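Illine two-finger gripper: budgeting notes
Pleltbridge Equipment, updated 15 April 2024

List price is 994 dollars for the gripper alone. Mounting plate, cable and setup are extra, and the quote you get from Cervantes will leave at least one of them off. Ask for all three in writing.

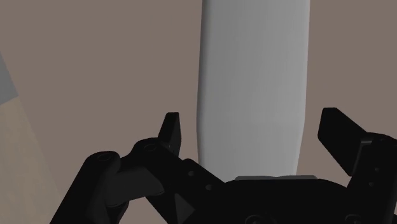

What we'd budget for

Plan on 2 spare fingertip sets in the first year and roughly 500 dollars for fitting. The brochure says fitting is free. Read the footnote.

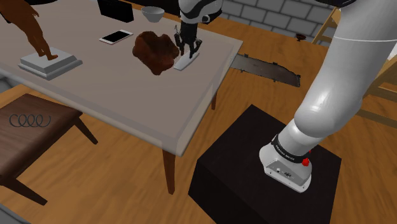 Trial hours are where most buyers underspend. A seller's demo usually means one tidy part, picked over and over, and we don't put much faith in it. Bring your own awkward items. A thin white slab flat on a table, with a phone and a big brown lump close by, is a fairer test than an upright cylinder between open fingers. Simulated trials cost less, but get a day on real hardware before you sign.

Lead time

Lestside quotes 3 weeks. Orders placed in November took longer, so we wouldn't book an installer on that figure.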